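Home | Living with sight loss | Guides | Equipment | Contact us

How to set up a talking label system in your kitchen

November 2, 2021

If you or someone you live with has lost some or all of their sight, the kitchen is very often the room that causes the most bother. Tins all feel the same, a jar of curry paste is the same shape as a jar of jam, and the freezer is a mystery from top to bottom. I've been using talking labels since I moved to Forngate and I really wouldn't be without them now, so I thought I'd write down how I go about it, including the bits I got wrong at first.

A talking label is a small tag or sticker that you tap with a reader. The reader plays back a message you have recorded in your own voice. My own is a Brument, but the steps are much the same for the others I've tried, so don't worry if your buttons are in different places.

What you'll need

A reader, charged up
A pack of 100 stick-on labels
16 of the washable tags with elastic loops
A shoebox or an old ice cream tub

Step one: record somewhere quiet

Turn off the extractor fan and the radio before you start. I did my first lot while the kettle was on, and for months my flour sounded as though it was at the seaside! Hold the reader a hand's width from your mouth, press record, wait for the beep, and say the name of the food first. "Chopped tomatoes, use by September" is much quicker to listen to than "this is the tin of chopped tomatoes that I bought at the shop".

Step two: choose one spot and stick to it

Decide where the label will go on each kind of packet and always put it there. I use the lid for jars and the top for tins, and for boxes I use the upper right corner of the front (you may like the left, it makes no odds). If you have to hunt all over a packet with the reader you'll soon lose patience with the whole business.

Step three: use loops for anything cold or damp

Stickers don't care for the freezer. The elastic tags do much better, and you can slip one round a tub or a bag and take it off again when the food is eaten. Drop the used ones into your shoebox, give them a wipe when you have a moment, and record over them next time.

Step four: label as you unpack

Try to do your labels before anything goes into a cupboard. I keep the reader on the worktop and go through the shopping one item at a time, with the chilled things first so they aren't standing about. If somebody sighted is helping, ask them to read out the date and any cooking instructions, and record those too.
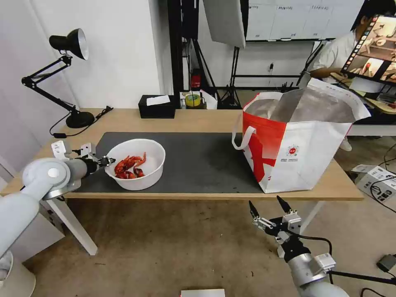 An insulated lined bag, and crawfish in a white bowl.

Step five: keep a spare copy

Most readers let you save your recordings to a computer. On mine you plug in the lead and hold down the 2 outer buttons until it buzzes. I do this every so often, usually when I remember that I haven't, and it saved me a great deal of work when I dropped my old Negi reader down the cellar steps.

If a label won't play

Wipe the label and the end of the reader with a dry cloth and try again, a little more slowly. Labels stuck straight onto metal can be stubborn, so put a scrap of card underneath, or use a loop. If it still says nothing, the battery may be low. My reader gives two short buzzes when it wants charging, which I took for a fault the first time and very nearly posted it back.

Next guide: Marking cooker dials with the Drornell raised dot set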